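3.2 Household equipment and rice preparation

The second part of the survey asked households how they cooked rice during the week before the visit. Of the 1,288 households that returned a complete form, 800 owned an electric rice cooker. The remainder used a lidded pan on the hob or bought rice ready cooked. Ownership was higher in Gretberg than in Zutville, and this difference remained when household size was taken into account.

Respondents were asked to record the amount of dry rice, the amount of water and the time between the end of cooking and the last serving. The last item proved the hardest to fill in. Many people wrote "until supper" or "overnight", and these answers were coded separately from those given in hours. Answers from the Jedach district were collected in September, one month later than planned, and are reported together with the others.

The form did not ask for the make or age of the cooker. It did ask whether the lid was hinged or lifted off, as earlier work in Gounder had suggested that owners of hinged models kept rice warm for longer. Cookers and other items on tabletops are shown in Figure 4.

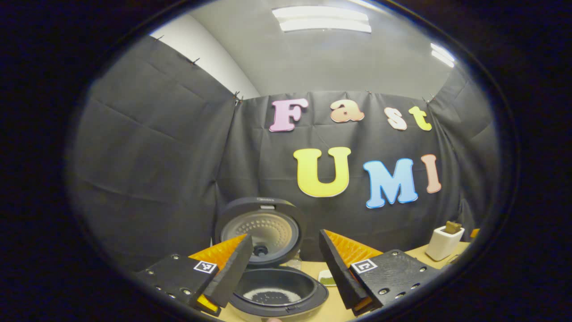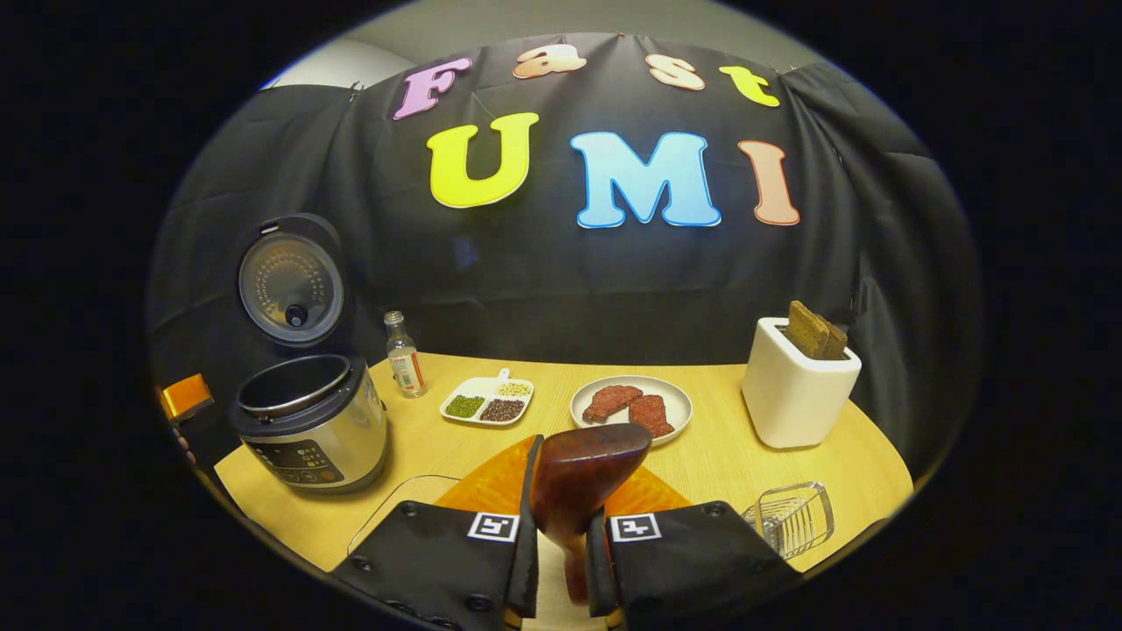
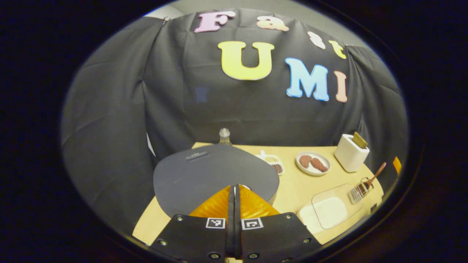

Figure 4. Tabletop items: open rice cookers (first and second panels); a dark grey rounded board and a small clear glass bottle with a stopper (third panel).

Does owning a rice cooker mean that a household eats rice more often?
Ownership and frequency were linked in our data, but the survey cannot show which came first. Households that already ate rice on most days may have been more likely to buy a cooker.

We put this question to a smaller group of 40 households in follow-up interviews. Most of them had eaten rice regularly before they bought a cooker, and several had replaced an older one. In six of the interviews the cooker had been a gift, and in these homes rice had been eaten only now and then beforehand. The group is too small for any firm statement about gifts.

Water was measured in different ways. The marks inside the pot were the most common guide, followed by a cup and then by the depth of a finger above the rice. People who used the finger method gave amounts that varied more from one day to the next, although they were no less satisfied with the result. Rinsing was reported by most cooker owners and by fewer of the pan users. We did not ask how many times the rice was rinsed, and this should be added to the form if the survey is repeated.

Leftover rice is treated in Section 3.3, where the coded answers on keeping time are set out by district.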